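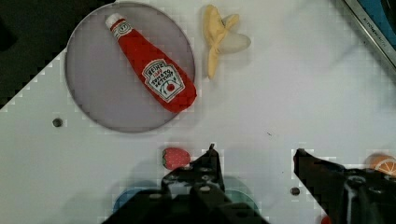 Plush food and the gray plate on the white tabletop.

Notebook > Textiles bench > Felt and dye

September 2020

Walnut hull bath, second go. I am so pleased with this one! The April batch came out a sad beige, and Theda thought the hulls were too old, so this time I used the ones Malte Engelhardt brought over from Lemport, still half green when they went in the bucket. Soaked them 2 nights, simmered, strained through the old pillowcase (which is now a lovely color itself, might hem it).

Put in 1000 g of the Kohlhase wool, no mordant at all. Deep brown, a bit reddish at the tips, and wonderfully even except where I crammed the last hank against the side of the pot. Stir more next time, and use the big pot.

Iron afterbath on one small hank: nearly black. Too harsh on the fiber, it feels like string. Kirstin loves it anyway and wants it for the borders.

Still to do:
- rub test on the brown, dry and damp
- window test, half of each sample under card
- ask Gwendolyn whether the Cledesel fleece is scoured yet
- save the spent bath! There is plenty of color left in it, should give a good tan

Felted a small square from the brown this afternoon and it shrank more than the undyed did. Need to try that again with equal weights.

Contact: Hannelore Kleinschmidt, Nodine workshop | © Nodine | Back to top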